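2020-09-05

Natural dye notes, onion skin and madder

The Humar wool took the madder so well! I pulled the first skein this morning expecting a washed-out salmon and got a proper brick orange, with no streaks that I can find. Same recipe as last time, except the skeins sat in the alum for 48 hours before going in the pot. Definitely doing that again.

Onion skins next. I had a full bag of yellow ones saved up (plus a handful of red that I kept out, they muddy everything) and simmered them until the water looked like strong tea. Strained it twice through the old muslin. The Nair cotton went in damp, and I kept the heat low and stirred whenever I walked past, so not very often. Still a lovely warm gold, a bit patchy near the tie. Must tie looser!

I keep coming back to the orange and peach together with gray. Next to plain white the madder looks almost too loud, but put a soft gray beside it and it settles right down. I want to try a set of napkins in those three, with the gray from oak gall and a little iron. 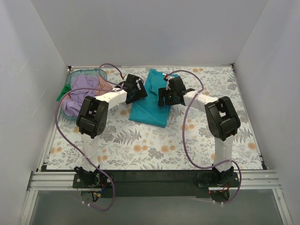
Floral cloth, gray ferns with orange and peach flower heads. Folded teal cloth on top.

The teal is the other thing I'm itching to try. Weld over a weak indigo might get there, or indigo first and then weld, which the Drivemberg handout prefers. I'll do 2 small test pieces of each and write the order on the tags in pencil this time (the marker bled all over the last lot).

Light test: strips from batch 3 are taped up in the south window, half under card. Leave them alone until November, no peeking.

To get: more alum, soda ash, a second strainer. Ask Allo if they still sell madder root by the bag. Iron pot stays on the far shelf, away from the yellows.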